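Household Textiles and Care, Unit 3
Notes to accompany the lecture of 2023-10-02
Lecturer: Anastasia Panagiotou

Storage of clothes between wearings

Last time we finished with drying. Today we come to the part of garment care which takes the longest time and gets the least attention in the textbooks. A jacket that is worn one day in the week spends the other days in a wardrobe, and its shape depends very much on how it is kept there.

Please have your fibre table from Unit 2 beside you, because I will refer to it.

1. What happens to a fabric at rest

A fabric under a small load for a long time becomes longer. We call this creep. The load can be only the weight of the garment itself. In a woven cotton shirt the yarns cross each other tightly and the effect is small. In a knitted garment the yarn is formed into loops, and loops can open and change their shape easily. For this reason a heavy jumper on a hanger grows in length, and two points appear at the shoulders where the ends of the hanger press.

Wool recovers well if it is given moisture and time. Viscose recovers badly. Cotton knits are somewhere between these two, and a wash will usually bring them back, although not always to the same size.

Moisture makes creep faster. A garment which comes damp from the line should not go directly into long storage, also for the reason of mildew.

2. Hanging or folding

The general rule is to hang what is woven and to fold what is knitted. There are exceptions. A light knitted top can hang for some days without harm. A woven skirt cut on the bias should be folded, as the diagonal direction stretches nearly like a knit.

The hanger must be as wide as the shoulders and not wider. Thin wire hangers concentrate the load on a narrow line. Plastic ones are acceptable for shirts and blouses. For coats we prefer a broad, shaped hanger.

Folded garments are kept in drawers, on shelves or in open baskets. The heavy ones go at the bottom. A fold kept in the same place for a whole season becomes a crease, so refold along another line when you take the pile out.

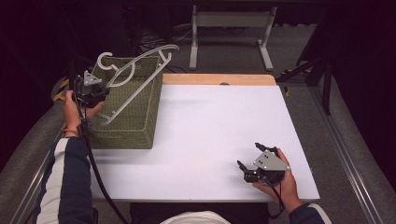 Hortensia Maldonado objected at this point that in her family all jumpers were hung, over the bar and not by the shoulders, and that they kept their shape for years. She is right that this method exists. The jumper is folded once lengthwise, laid over the hanger with the armpit at the hook, and the body and the sleeves are passed over the two sides. The load is then carried by a double thickness of fabric and the shoulders carry nothing. I accept it for medium weights. For a very heavy jumper I would still use the shelf.

3. Air, light and insects

Closed plastic bags are for transport. In storage they hold moisture inside, and some old plastics turn yellow and mark the cloth. A cotton cover is better.

Direct sun weakens silk and fades most dyes. It is enough to look at the shoulder of a garment which hung for one summer near a window.

Clothes moths feed on wool and other animal fibres, and they like best the places where there is sweat or food on the cloth. Wash or brush before you store. Cedar wood has a limited effect and its smell disappears with time.

4. Work for the next session

Choose one knitted garment of your own. Measure the length from the neck to the hem, lying flat. Hang it by the shoulders for 11 days and measure it again in the same manner. Write down the fibre content from the label and the weight in grams. Those whose garment is above 1000 grams, please tell me before you begin.

Students who will take the written paper in June should keep these measurements, as we use them again in Unit 11.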